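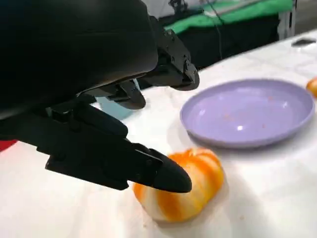 *Orange and white stripes on a white tabletop.*

## Keeping a white tabletop clean

Wipe a white table with a damp microfiber cloth and a drop of dish soap, then go over it again with plain water. Soap left behind dries to a film, and the film holds dirt. Dry with a second cloth.

**Tea and coffee rings.** Mix baking soda and water to a thin paste, leave it on the ring for 14 minutes, and wipe it off. Do not scrub. Baking soda is mild, but it can dull a glossy finish if you lean on it.

**Marker and ink.** Dab with rubbing alcohol on a cotton ball. Test a hidden spot first. Gwendolyn Iwasaki wrote in May that this took the shine off her painted desk, so skip it on paint.

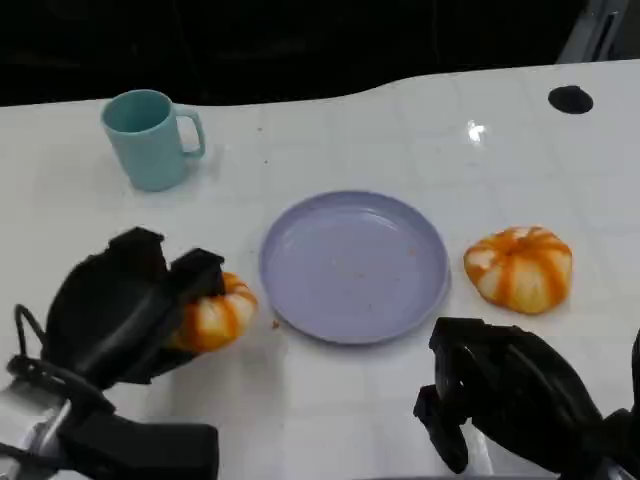

Crumbs do more damage than spills. Dragged under a cloth, they leave fine scratches that show up gray on a glossy top. Brush them off dry before any water goes near the table. Clear the dishes first, and lift them straight up. A plate with a few crumbs still in it, like the lavender one, goes to the sink level. Mugs get picked up too, never slid, and check the bottom for an unglazed ring. If yours has one, stick on 2 felt dots or use a coaster.

**Cloths.** Wash microfiber at 40 °C or on warm, without fabric softener.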